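Atberg dish drainer, long model

Product code 221. Available from stock at Staltero.

The Atberg drainer is made for small kitchens, where the sink has worktop only on one side. It stands lengthways beside the sink, so it takes little width and you still have place for cutting bread. The wire is steel with a dark coating, and it is sold without a drip tray.
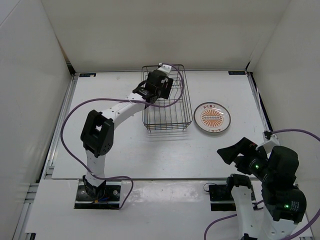
Plates should be washed in hot water and put in the drainer at once, with a small space between them. Our model holds up to 18 plates, but we advise fewer if they are deep. A white plate with a thin dark brown rim goes nicely with a dark wire basket – for customers who like to leave the dishes out, this matters more than one thinks. Bowls dry better upside down.

Care: wipe with a soft cloth and mild soap. Do not use steel wool, it scratches the coating. If your water is hard, use a little vinegar once in a month and rinse well.

Delivery takes some 27 days for orders outside our normal area. Spare feet can be ordered separately, please write to Lăcrămioara Bălan in the parts office. Price list valid from 23 June 2023.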